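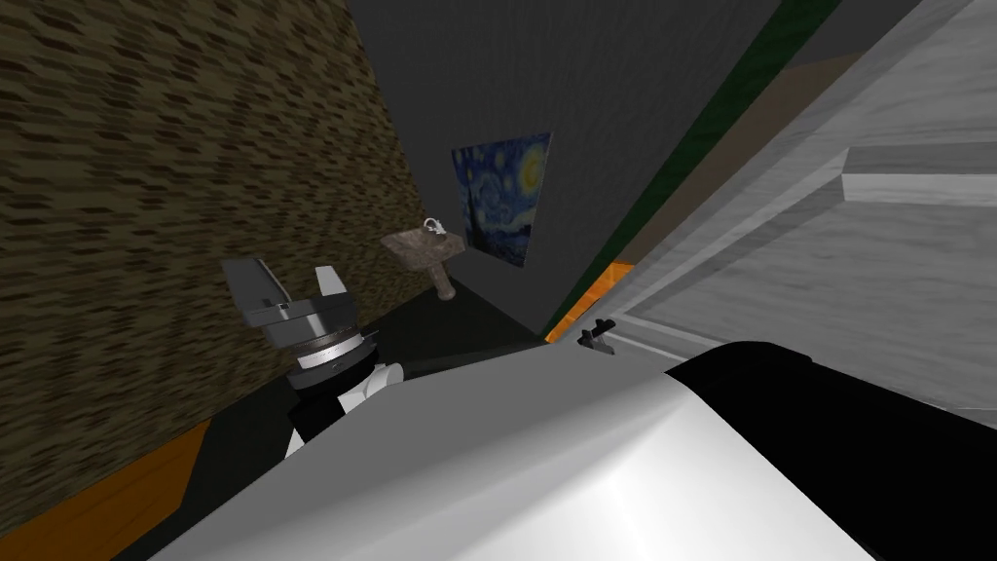 Kernton's gripper comparison leaves the hard questions for later

Sunday, October 30, 2022

Kernton says its new two-finger gripper beats the one it sells now. The numbers it put out this week come entirely from simulation, and buyers may want to wait before they get excited.

The company ran both grippers through 151 trials each on a simulated two-arm robot, using a set of 21 household rooms built by the software firm Vahidi. One is a small bathroom with a pedestal sink, an orange baseboard and a copy of "The Starry Night" on the wall. The tasks included turning a faucet and pulling a door by its handle. Kernton reports that the new gripper, called Plundus, finished more of them than the old model. It did not say how many more, and a spokesman would not share results for single rooms.

That makes the claim hard to check. A faucet in a rendered bathroom has whatever stiffness the programmer gave it. Real ones stick, wobble and get soap on them.

Houshang Dehghan, who tests robot arms for the Ercombe repair shops and has no ties to Kernton, read the report and was not moved by it.

"I don't mind simulation. I use it every day," he said. "But they changed the fingers and they changed the controller settings in the same test. So which one did the work? You can't tell from this."

Dehghan also asked about the camera view. In tight rooms, he said, one arm's casing can fill much of the picture while the other arm's gripper is at work farther off. The bathroom view in the report has a white casing across most of its lower part. Kernton's summary does not say whether trials with a crowded view were scored apart from the rest.

The company says it kept the rooms, the arms and the starting positions the same for both grippers. It confirmed that the controller was retuned for Plundus in August and that the older gripper ran on its factory settings. Asked why the older one was not retuned too, the spokesman said customers mostly leave it alone.

Kernton plans to put two Plundus grippers on real arms next. It has not set a date or named a lab, and the price has not been announced.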